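How to Wrap and Store Winter Squash and Gourds
Lillulow Kitchen Garden Pages: Storing the Harvest 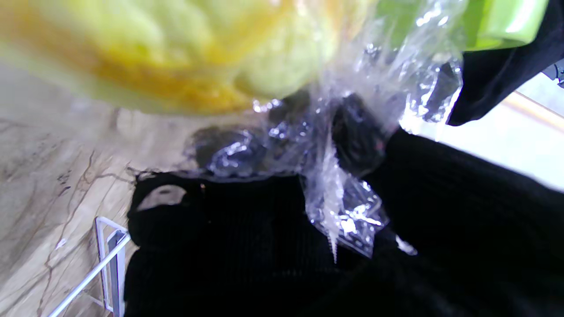

Myfanwy Foulkes writes that she lost half her squash last winter to soft spots, and asks if she should have wrapped them or left them bare. It depends on whether the squash is whole or cut. Whole squash keep longest with air around them. Cut squash need a cover and a cold place. The steps for both are below, along with what to do with small ornamental gourds.

What you need

A sharp pair of pruning shears
A soft brush or dry cloth
Newspaper or cardboard
Slatted shelves or shallow crates
Plastic film, for cut pieces only
Masking tape and a pen

Step 1: Pick at the right time

Press a thumbnail into the skin. If it leaves a dent or breaks through, leave the squash on the vine. If it barely marks, the squash is ready. The stem should look dry and corky. Bring everything in before the first hard frost, even the ones you are unsure of, and plan to eat those first.

Cut the stem with the shears and leave two or three inches on the fruit. Do not pull or twist. A squash with its stem torn off has an open wound at the top and will start to rot there. Don't use the stem as a handle either.

Step 2: Clean

Brush off loose soil with a dry cloth. If mud is stuck on, wipe it with a damp cloth and dry the skin right away, paying attention to the creases and the hollow around the stem. Warty and lumpy kinds hold dirt between the bumps, and an old toothbrush gets into the gaps.

Step 3: Cure

Curing hardens the skin. Set the squash in a single layer somewhere warm and airy, close to 80 degrees if you can manage it, for 11 days. A sunroom or a spare bedroom near a heat vent will do. Turn each one over halfway through so both sides get air. Skip this step for acorn squash, which lose flavor and turn stringy if they are cured warm.

My own curing shelf is in the back porch. In a cool October I run a small fan heater in the afternoon, set low and pointed at the wall.

Step 4: Sort

Go over every squash before it goes into storage. Put them in two groups: sound skin with a firm stem, and everything else. Scratches that healed over on the vine are fine. Fresh nicks, bruises and missing stems go in the second group. Keep that group in the kitchen and use it within a few weeks.

Step 5: Store

Find a dry room that stays between 50 and 55 degrees. Lay newspaper or cardboard on the shelves and set the squash so they don't touch. Keep them off bare concrete. Keep them away from apples and pears too, as the gas from ripening fruit shortens their life.

Don't seal whole squash in plastic for the winter. Moisture collects inside and mold follows. If yours came from the store in film, take it off when you get home and dry the skin.

Check the shelves every week or two. Anything with a soft patch or a wet ring should be used or thrown out that day. Wipe the shelf where it sat.

How long they keep

Acorn and delicata: one to two months
Butternut: three to five months
Hubbard: up to six months
Cut pieces in the refrigerator: four or five days

Storing cut squash

Scoop out the seeds and strings. Pat the cut face dry, press plastic film flat against it, and refrigerate. To freeze, peel and cube the flesh, spread the cubes on a tray until hard, then bag them. I pack 800 grams to a bag, enough for a pot of soup. Write the month on a strip of tape.

Ornamental gourds

Clean them the same way but don't eat them. Many are bitter and can upset the stomach. For display, a cool windowsill out of direct sun keeps the color longest. Heledd Rosser asked about varnish: wait until the gourd is completely dry and light, which can take months, then brush on a thin coat.

Next in this section: Drying Beans on the Vine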